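Equipment Planner (Robotics), fixed term, part time
Borbély Packing Services, Prurnton site

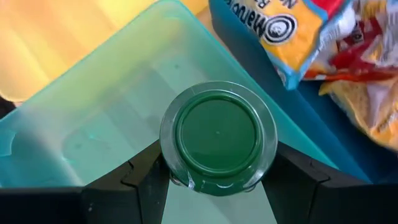 Posted by the Automation Office, Borbély Packing Services | August 9, 2021 | Vacancies

We are searching for a person who will help us to plan and buy the equipment for our second picking area. The work is at our Prurnton building, with one visit per month to the warehouse in Nususgate. The contract is for 2 years and the working time is three days per week, which can be discussed with the right candidate.

About us

Borbély packs mixed orders of drinks, snacks and small household goods for shops which are too small to order full pallets. For a long time all picking was done by hand. Now we have a first area where a robot arm takes single items, for example bottles with screw caps, and we want to build the second one. The technical team knows well what the arm should do. What we are missing is somebody who can say what it will cost in the third year, and who will ask the supplier the uncomfortable questions before we sign.

The first area was bought in a hurry. The arm itself was inside the budget, but the fingers, the spare cables, the bins, the safety fence and the training days were all ordered later, on separate invoices, and the total was not so nice to read. We wish to do it better this time.

What you will do

You will write the equipment list for the second area together with the technicians and the shift leaders. Our present list has 172 lines. Some of them are double and some have no price, so the first task is to clean it.

You will ask for offers from at least 2 suppliers for every larger position and compare them in one table, including delivery, installation, service contract and spare parts.

You will prepare a budget for 5 years and explain it to the management in plain words.

You will plan the tests of grippers before purchase. Clear plastic bottles, snack packets and crinkled bags behave very differently between two fingers, and we do not want to buy a gripper only from the catalogue. The supplier must show it with our goods, in our bins.

You will keep contact with Farley, the leasing company which finances a part of the equipment, and check with them what must be returned and in which condition.

What we expect

You have already bought machines or technical equipment for a company, a school laboratory or a public office. It does not have to be robots. You work well with spreadsheets and you are able to read a technical drawing without fear. You can read a contract slowly and to the end. Good written English is necessary, perfect English is not, as you can see also from this text.

Helpful but not required: knowledge of compressed air systems, experience with leasing, a driving licence for the trips to Nususgate.

What we offer

A salary according to experience, which we tell you already in the first telephone call. Paid travel between the two sites. A desk in a quiet room, with a window to the yard. One day per week can be done from home after the first month. Safety shoes are provided, and you will need them in the picking area.

How to apply

Please send a CV and a short letter, not longer than one page, to the Automation Office in Prurnton, by post or through the form on our vacancies page. In the letter, describe one purchase for which you were responsible and which became more expensive than planned, and what you changed afterwards. We read this part first.

Interviews take place in Prurnton and last one hour. They include a walk through the picking area and a small exercise with two supplier offers. No preparation is needed. The work begins in November. Applications from agencies will not be answered.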